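Home | Diary | Rain log | Boat notes | Older entries

May 2024

Water butt levels again. The butt behind the shed was full to the overflow at first light and I took the reading before breakfast, with the dipstick held against the north side of the rim as usual. The Pundbridge gauge, which I check against mine when I can get to it, was slightly lower. The difference is within what I would expect from the shelter of the hedge on that side.

I have spent most of the day on the tank sums. The roof area that drains to the back gutter is small, and the question is whether it is worth joining the front gutter to it. Total collected since October, by my log, is 1,920 litres. Of that, 1,342 litres went on the beds and the greenhouse. The remainder went down the overflow or sat in the butt over the winter. A second tank would have caught a good part of the waste, but the wet weeks came close together and it would have filled in the first of them.

The joining pipe is the harder part. It needs a fall along the whole of the side wall, and the wall has a step in it where the old kitchen was added. I measured the height on both sides of the step with the water level (clear hose, food dye) and got the same answer twice. There is enough fall for a pipe of ordinary size if the front outlet is moved up by one bracket. I had assumed the opposite and drew it wrong in the last entry. The drawing there should be ignored.

Clémence Bouvier wrote from Zostgate about her leaf filter. She has the Fluma, the one with the sloping mesh, and finds that it sheds oak leaves well but lets birch seed through. Birch seed is my problem as well. She now puts a square of old net curtain under the mesh and rinses it after each heavy fall. I will try the same before I spend anything. Her other suggestion was a first-flush pipe, so that the dirty water at the start of a shower is thrown away. I can see the sense of it after a dry spell. In a normal week here I think the roof is rinsed often enough.

Cleaned the tap on the old butt. The washer had gone hard on one face - it had been put in the wrong way round, probably by me - and the drip stopped once it was replaced. I timed the drip before I started. It came to about 15 millilitres a minute, more than I had guessed, and over a day that is a watering can and a half lost into the gravel. I should have timed it in March.

The Kong tank is still the likely choice if I do go ahead. It is narrow enough for the side passage and the outlet is low down, so there is little dead water at the bottom. Against it, the lid is a push fit and I do not trust it in wind. A strap over the top would do. The base has to be level and firm, and the slabs in the passage are neither. I lifted one to look. There was sand underneath and then clay, with a good many worms. Lifting and bedding the lot is a day's work, perhaps more, and I do not want to do it in the wet.

Left to do: move the bracket, net curtain in the filter, copy the winter readings into the new book. The old book has 6 blank pages left and I would like to start clean with the summer.

Wind light, south-west, falling off by evening. No rain after noon.

2 comments | 0 shares 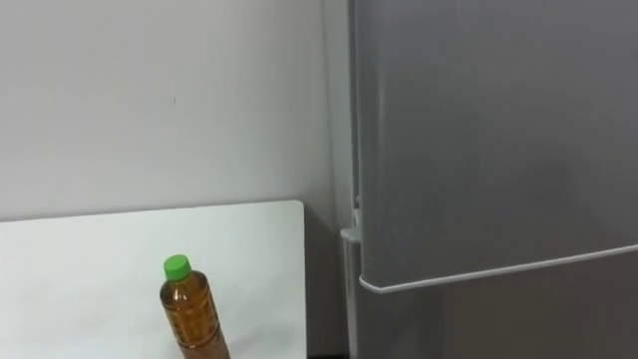
Indoors, by the fridge, with the white board up against the wall.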